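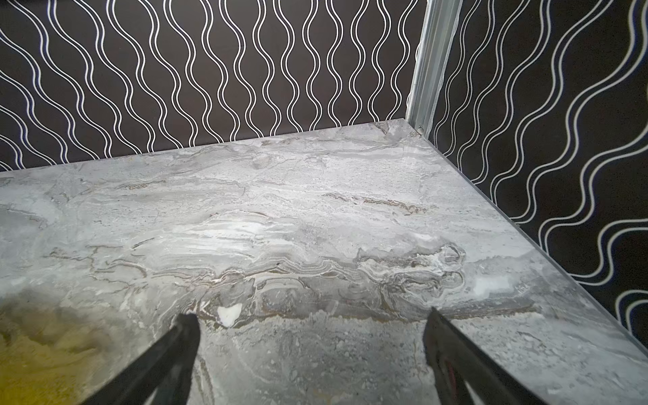

*Treltier arm over the marble-patterned bench, fingers open and nothing between them.*

Mandholm would like small repair shops to pay $324 a month for a robot arm that hands you things. The product is called Treltier, and the pitch is that your tools live in bins, the arm knows the bins, and you never look away from your work again. I have spent enough of my life hunting for a screwdriver to feel the pull of that. I still think most shops should keep their money.

Start with what the subscription covers. You get the arm, the gripper, a wrist camera and what the brochure calls "guided onboarding." You don't get the bench, the bins or the hours somebody on your payroll will spend teaching it where things go. Zuweira Opoku runs a two-person appliance repair business and sat through the same sales call I did. Her question was how long a new tool takes to add. The salesman talked for a while about learning from demonstrations and then offered to send a PDF. She's still waiting for it.

The demos bother me too. A plain bench with clear space in the middle is a lovely place to be a robot. My bench has a coffee can full of washers on it, a vise and a dog leash. Mandholm says Treltier is trained on more than 200 tasks, and I'd like to know how many of them began with a mess.

Then there's the bin. The fingers straddle a black handle, with one screwdriver in there and glossy yellow plastic everywhere else. I'm willing to believe the arm can manage this. So can my nephew. Put nine screwdrivers in the same bin, four of them under a roll of tape, and we'd be talking about the job I would be paying for.

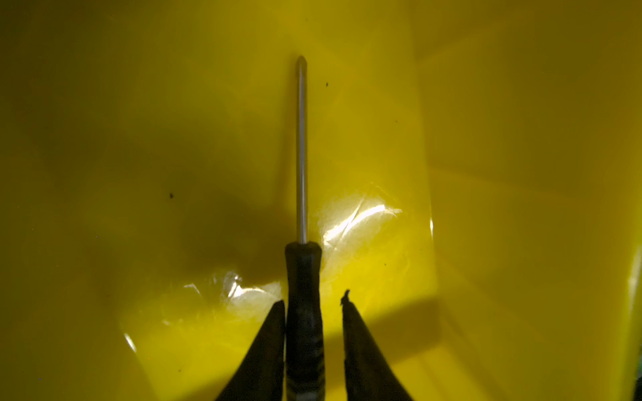
## What would change my mind

A trial on my own bench, with my own junk, on a busy Saturday. Mandholm offers a showroom visit. Nirkon, which sells a cheaper kit with less polish, will at least ship you one for two weeks and take it back if you hate it.

I'd also want the price tied to something. If the arm sits idle for half of August, the bill should notice. Right now the contract runs two years, and the exit fee is on the second-to-last page in smaller type than the rest.

Until then, a magnetic strip on the wall holds every screwdriver I own, and I can reach it from my stool.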